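# Arell H2 Hand-Held Gripper

The Arell H2 is a two-finger gripper that a person holds and works by hand. A camera on the body records everything the fingers reach for, and the recordings are used as training examples for a robot arm fitted with the same fingers. No arm is needed while you record. One person with an H2 and a table can collect demonstrations all day.

The H2 is sold mainly for soft goods: folding, sorting, flattening, bagging. It replaces the H1, which is still supported but no longer sold.

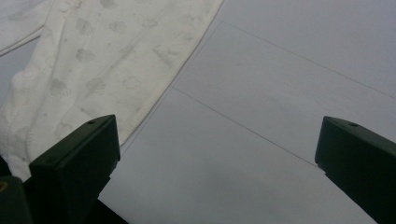 *Photo: Dotetov Textile Handling*

Baby clothes are a hard case for a learning system. The fabric is thin, the hems are narrow, and a white snap on white cotton gives the camera very little to go on. Dotetov uses the H2 to record folding on small garments and keeps each take short, with one garment and one task per file. We suggest the same to new customers. Long takes with several tasks in them have to be cut up later, and the cutting takes more time than the recording did.

## What gets recorded

- Color video from the body camera
- Finger opening, sampled with every video frame
- Position and tilt of the gripper
- A start and stop mark, set with the thumb button

Files are written to the internal card and copied over USB-C. The card holds 3,000 takes of 20 seconds each. Takes can be played back on any computer with the Fekow viewer, which is included. The viewer also lets you trim a take, add a task label and mark it as a reject. Rejected takes stay on the card until you delete them.

## Fingers

The standard fingers are blocky, with a squared tip. They suit hems, cuffs and folded edges. Each pair is held on by screws and can be changed at the bench with the key supplied. After a change, run the opening check from the menu before the next take. If you skip it, the recorded opening will be off for the whole session and the viewer won't flag it.

Narrow fingers and padded fingers are sold separately. Use the same type on the H2 and on the arm. Mixing types within one task is the most common cause of bad results we see in support requests.
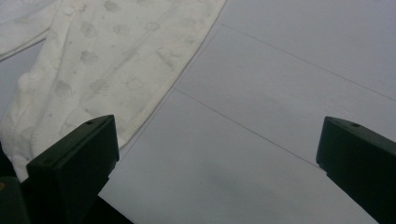
Start with the garment flat and the fingers open, and hold still for a moment before moving in. The software uses the first part of each take to set the gripper position. Vary where the garment lies from one take to the next, and turn it now and then. A set in which every hem runs the same way teaches the arm to expect it there.

Keep the lighting soft. Hard light from one side puts strong shadows across pale fabric, and they can be mistaken for creases.

## Specifications

| Item | Value |
|---|---|
| Maximum finger opening | 130 mm |
| Battery life, recording | 7 hours |
| Card capacity | 3,000 takes at 20 seconds |
| Connection | USB-C |
| Arm mount | Danzer plate, sold separately |

## In the box

H2 gripper, standard fingers (fitted), finger key, USB-C cable, charger, wrist strap, printed quick guide. The Fekow viewer is a download, and the license code is on the back of the guide.

## Ordering

The H2 ships from stock. Narrow fingers are back-ordered until August. Orders received by noon on Friday go out the same day. Spare standard fingers are sold in pairs only.

H1 owners can keep their existing chargers and wrist straps. H1 fingers do not fit the H2.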